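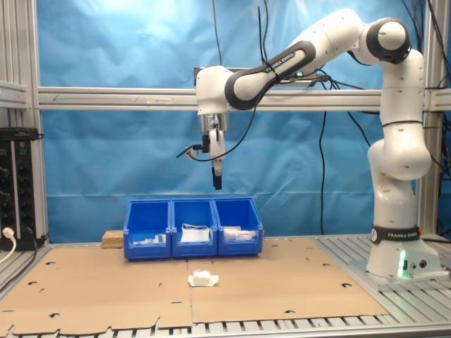
Isn't a seed just a dead little stone, one reader wrote to us in April, and if it is, how can a whole plant come out of it?

Print this page
E-mail this page

How Seeds Wake Up

What a good thing to wonder about! A dry bean does feel a lot like a pebble, and if you tapped one on a plate you might think there was nothing going on in there at all. But a good seed is alive. It is very, very sleepy, and it can stay that way for months or even years, using so little of its stored food that you would never notice.

Inside the bean is a tiny baby plant, folded up small, with the start of a root and the start of a shoot. Next to it is its lunch. Most of a bean is lunch, really (which is also why beans are so good for us to eat), and around the outside goes a tough coat to keep everything safe.

So what wakes it up? Water, to begin with. When rain soaks into the ground, the seed drinks and drinks until it swells up fat and its coat splits. You can watch this at home with a bean from the Costa packet or any other dried bean from the kitchen, as long as it is whole and hasn't been cooked. Put it in a glass of water at bedtime and have a look in the morning. It will be much plumper, and the skin may have gone wrinkly.

After that a seed needs air, because living things that are busy growing need plenty of it, and it needs to be warm enough, too. That's the reason gardeners in chilly Novby wait so long to plant their beans, even though everybody is itching to get started.

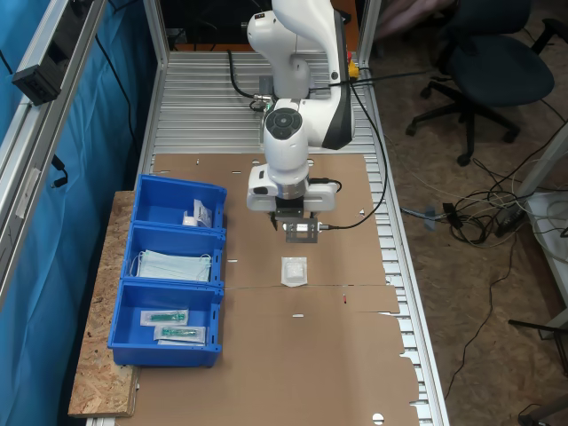
Do seeds need sunlight to sprout?

Most of them don't, and beans come up perfectly well from down in the dark soil. A few kinds, such as many lettuces, like some light, so they are scattered near the top.

The root nearly always comes out first, and it heads down, even if you planted the bean the wrong way up. The root can feel which way gravity is pulling, a bit like the way you know which way is down when you are hanging off a climbing frame with your eyes shut. The shoot does the opposite and goes up. Once it reaches the light it opens its leaves, and from then on the plant can make its own food and doesn't need the packed lunch anymore.

Some seeds are fussier. Apple seeds want a long, cold rest before they will do anything, so they don't pop up in fall and get caught by the winter. At the Radulović garden in Jirkwood, 200 apple seeds spend 10 weeks in the refrigerator, tucked into damp sand, before they go into pots. Even then they don't all come up together, and the slow ones are left in their pots a while longer.

Print this page
E-mail this page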